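Laundry (robotics)

In robotics, laundry is the family of household tasks concerned with moving clothes into, through and out of a washing machine, and then doing something sensible with them afterwards. It has served as a yardstick for domestic automation for decades, largely on the grounds that most people can do it half asleep and most machines cannot do it at all.

The washing part was automated long ago. What remains is everything on either side of it: gathering, sorting, loading, unloading, drying, folding and putting away. Loading is generally held to be the easiest of these, a reputation it enjoys mainly among those who have not tried it.

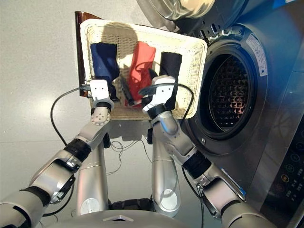
Two-armed robot holding a wicker basket of clothes towards an open drum.

Loading

There are two common approaches. In the first, the robot leaves the basket where it is and moves garments one by one. In the second, it brings the basket to the machine with both arms and tips, or picks from it at close quarters. Tipping is quicker and looks better in films. It also depends on the clothes agreeing to leave, and a sleeve caught on the weave can hold up the whole business.

A two-armed carry brings its own trouble. Once both hands are on the basket, neither is free for the clothes, so one has to let go while the other takes the weight. People manage this with a hip or a knee - parts that robot makers have been slow to supply.
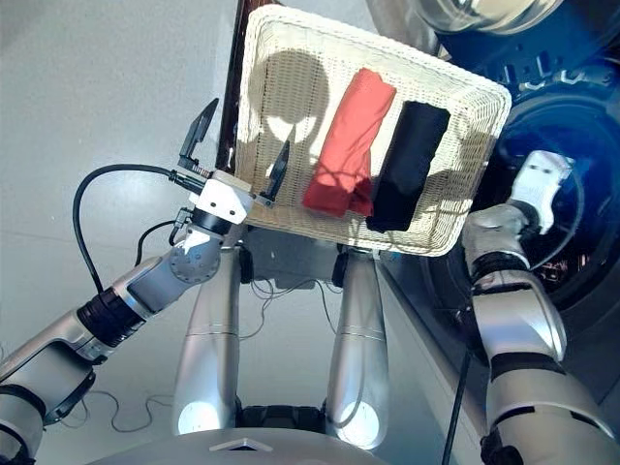

Jandow, June 5, 2023
The Sasetti trials, held over six days, set loading as a task in its own right for the first time. Entrants were given a basket, a front-loading machine and three garments, and were marked on whether the clothes ended up inside. Earlier contests had awarded points for style, with predictable results. The Ogilvie entry made 3582 practice attempts beforehand and still finished second to a team that had gone in for slower movements and a wider grip.

Seeing the clothes

Fabric has no fixed shape, so a robot cannot look up a sock in a list of shapes and expect to find it. Folded clothes are kinder than a heap, but folds fall open when lifted. Light matters too. A robot leaning over its work may throw a shadow across it, and dark clothes in a dark patch are easily taken for one another, or for a gripper.

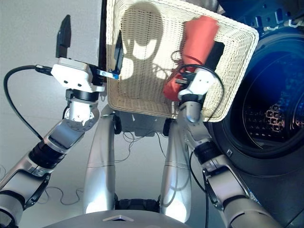
Basket held between both arms, with red-orange cloth near the right gripper.

A second camera at the wrist is the usual remedy. It sees very little, but what it sees is close by, and it goes into the drum along with the hand.

Gripping

Most laundry robots use two-fingered grippers, which pinch. A pinch that is too shallow loses the garment and one that is too deep collects its neighbour as well. The Nandoler method, named after the workshop where it was first written up, has the fingers close, lift slightly and check again before moving off. It roughly doubles the time per garment and is widely used.

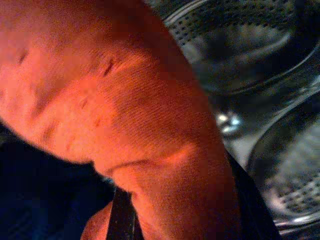

Letting go is less studied than picking up. Cloth clings to fingers, and a garment released at the mouth of the drum may follow the hand back out. Some systems push the load to the rear before opening the fingers. Others shut the door promptly.

Present state

As of the most recent trials, loading a few known garments into a known machine can be done by several systems, at a pace that would try the patience of a household. Mixed loads, duvet covers and anything inside out remain open problems. Pairing socks is regarded as a separate field.

See also: Dishwasher loading; Bed making (robotics); Folding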